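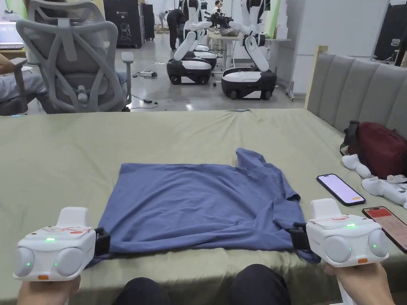

Palomino House -- Residents' Meeting, April
Minutes as taken. Corrections to the minute taker before the next meeting.

1. Previous minutes
Approved with one change. The item on the dryer should have read "still not repaired" where it said "repaired."

2. Folding method
The meeting went back to the question left over from March: whether the house should adopt one way of folding T-shirts for the shared linen closet. The Fandholm booklet was passed around again. It says to lay the shirt face down, smooth it out, fold both sides in and bring the hem up to the collar. Two residents said this is how everyone folds a shirt anyway and asked why the house had paid for a booklet.

The supporters answered that the flattening is where people go wrong. The minute taker asked for any evidence of this. None was offered, apart from the state of the closet.

There was a longer discussion about doing it on a bed. The booklet wants a hard table. Most rooms don't have one free, and a bed with a plain sheet gives more space. The objection was that the sheet moves when the shirt is pulled, so a person ends up smoothing two things. It was also said that beds collect belongings, and that a shirt needs a clear area on all sides before the sleeves can be dealt with. 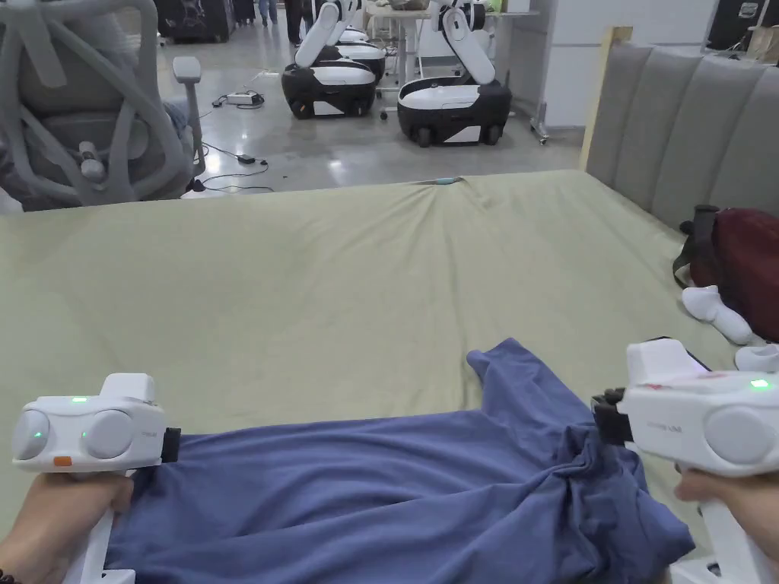 Item 2: blue T-shirt on the green sheet, still wrinkled, with the red bag and white socks by the headboard.

One resident felt the picture settled the matter against beds. Another felt it showed a shirt and nothing more. The chair asked that the socks be left out of the discussion -- socks are a separate item and were deferred in March.

The claim in the booklet that a shirt can be folded in 10 seconds was read aloud. The meeting did not accept it. A figure of 20 was proposed and also not accepted.

Decided: no single method for now. Anyone using the shared closet is to fold shirts to the width of the shelf, by whatever means. Vote was 3 against, the rest in favor.

3. Kuvum storage boxes
A quote has come in for lidded boxes. It does not say whether the lids are included in the price. Held over until it does.

4. Traltulico spray
The wrinkle spray was tried on pillowcases. Opinions differed on whether anything changed. No further bottles to be bought until somebody can tell a sprayed pillowcase from an unsprayed one.

5. Any other business
Closet light: bulb to be replaced. Raised in March also.

Meeting closed 8:20 p.m.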